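Spent part of August sorting out the kitchen worktop, so a short thread on what I did with it. It's a narrow galley kitchen and the stretch beside the hob is 90 cm long. Everything used to live there.

Step one was taking the lot off and wiping down. I put things back only if I'd used them in the past month. The Achari jars went in the cupboard, apart from the lime one.

The Zekeck chopping boards stand on end now, next to the bread bin. They used to lie flat under the kettle and you had to lift the kettle to get at them.

I'd been looking at a proper shelf unit from Ollora but it was £80 and needed drilling. The walls in this flat crumble if you look at them. My landlady would also like a say.

Went with a black wire rack instead. It was £8 in the Bekico clearance corner, one left, no box. It stands against the white wall and takes the odds and ends that used to wander about.

First go, I had the tall things at the front and couldn't reach anything behind them. Swapped it round the same evening.
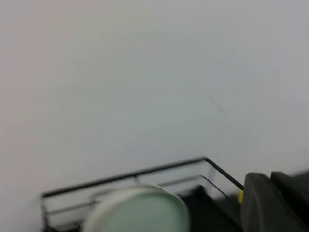 The other thing I'd change is the depth. Mine is fine for cups and tubs but a dinner plate would stick out over the edge. Measure your plates before you buy one.

Sumaiya Debnath asked under my last thread whether wire racks mark the wall. They can if you shove them back hard. I leave a finger's width behind mine and pull it out to wipe once a week.

It took roughly 3 hours all in, and one of those was cleaning the inside of the cutlery tray.

Under the sink is next. There are two bottles of descaler in there and I don't remember buying either of them.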